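Vavimex Two-Arm Table Station

Made for packing rooms where people set out bottles and cups by hand all shift. The maker's sheet says one station takes over that job. We would read that as part of the job. A person still brings the stock, clears spills and decides what to do when a cup arrives crushed.

Blue lattice fingers, tape marks on the table, a yellow bottle or can and two cups:

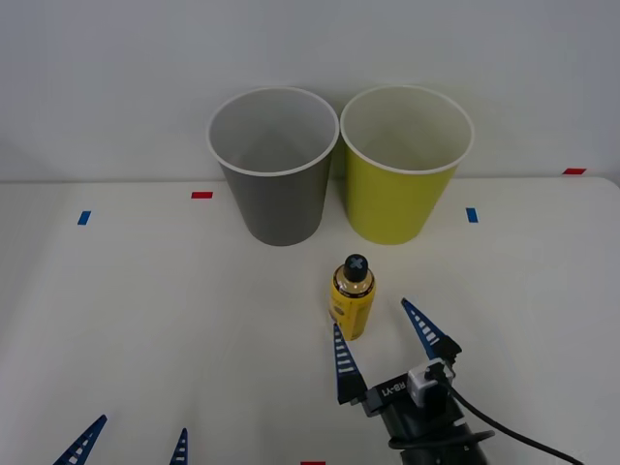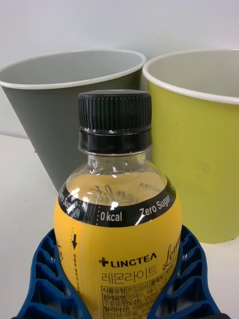
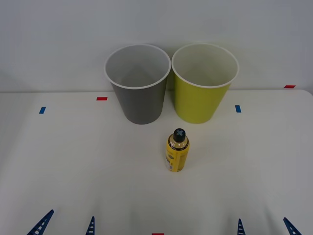
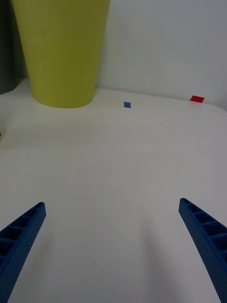

What changes for your staff

Less reaching, more watching. Oduvau put in 5 stations and kept the same crew, who now spend the shift refilling and restarting. Some like it. Others say standing by is more tiring than the old work. Ask your own people before you order, and ask who gets trained.

Item no. 2149
Station with two arms and grippers
Spare finger set: item no. 623
Table and setup visit sold separately
Updated July 20, 2025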